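Gredis Handheld Gripper Pair

Research kit for recording two-handed manipulation without a robot in the loop

The Gredis pair is a set of two forearm-mounted grippers for collecting demonstration data. The operator wears one on each arm and does the task directly. Gripper poses are recovered from printed marker cubes fixed to the hardware, and the recorded trajectories are then retargeted to a robot arm.

Method
Each cube carries square fiducial patterns on several faces. Pose is solved per image and smoothed over the whole recording. Images in which a cube is hidden are filled from neighboring ones — gaps longer than 9 images are dropped. Recording runs at 60 Hz.

Results
Ah-rin Han and Oana Bogdan trained one policy on tabletop tray tasks from 33 minutes of recordings. It completed almost 60 percent of its trials on the robot. Most failures came at release, when the object caught on a compartment wall. The write-up and trial logs are on the downloads tab.

In the box
2 grippers with forearm straps
2 marker cubes, fitted
Cables
Calibration sheet

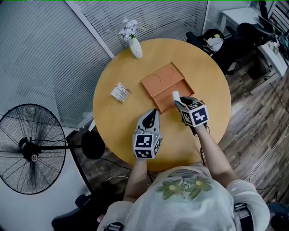 Tray task with both grippers worn. The right jaws hold a small white cylinder at the tray's edge.

Notes
Re-run calibration after removing a cube. Strap length is adjustable, and a short strap is available on request. The robot-side adapter is sold separately under the name Stanciu.

Technical contact: Viorica Cârstea, Raldale
Page updated July 9, 2021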